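Part-Time Boxing Coach, Youth and Beginner Classes

Plallska Boxing Club, Trerthorpe
Posted 2021-07-26

Plallska Boxing Club is looking for a part-time coach to take over our youth and adult beginner classes. The club trains out of the old feed store on the Gakomville road and has almost 40 active members, from middle schoolers to retirees. Most of them do not compete. A small group boxes as amateurs and travels to shows within driving distance.

The job is 10 hours a week, spread over 4 evenings. Pay is hourly and depends on experience. We pay every two weeks. There is no weekend work except when our own boxers have a bout, and travel on those days is paid separately.

What you will do

Run the youth class and the adult beginner class from warm-up to cool-down.
Teach stance, footwork, the basic punches and defense.
Hold mitts and supervise bag work.
Watch all sparring from ringside and stop it when needed. Beginners do not spar until the head coach has signed them off.
Wipe down gloves and headgear after class and put them back on the racks.
Keep the attendance sheet and call parents if a child is hurt or leaves early.

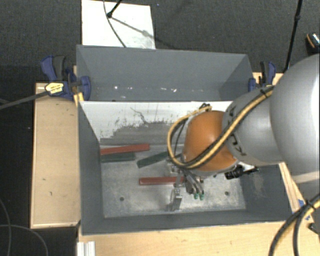
What we are looking for

At least 2 years of coaching, or a longer amateur record and a willingness to learn the teaching side. You will need a current coach registration and first aid certificate, or be ready to get both before your first class. We cover the fees. All coaches go through a background check.

You should be comfortable with a room of kids who have different reasons for being there. Some want to compete, and some were sent by a parent. Spanish is useful but not required.

Pay and extras

Coaches train free at any open session, and one family member can join at no charge. The Atallah Gym across the county lets our coaches use its weight room under a shared arrangement.

How to apply

Send a short letter and a list of your boxing and coaching experience to the club office, or leave them at the front desk during evening hours. Please include two references, one of them from a coach you have worked with. Applicants we want to meet will be asked to teach one trial class, which is paid. The job starts as soon as the right person is found, and the first review is in January.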